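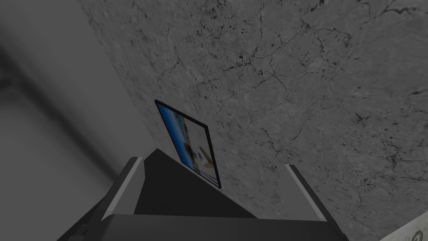
2 min read

The Trindstead winter coat swap is back, and we could not be happier to see the racks filling up again! Last year 188 coats found new homes, along with more scarves than we had hangers for, and so many of you stopped to chat that we ran well past closing (no complaints from us).

Bring anything clean and warm to the Flerkolby Street hall before noon on Saturday. Kids' sizes are what we need most — snow pants especially, and mittens if you can find both of them. You don't have to bring a coat to take one, so please come along either way and stay for soup.

Questions? Leave a note at the front desk and we'll call you back.

Recent items
Library hours over the holidays
Vernetti Bakery moves to Mill Road
Leaf pickup: the last two weeks

© 2024 Trindstead Neighbors | Contact us | Back to top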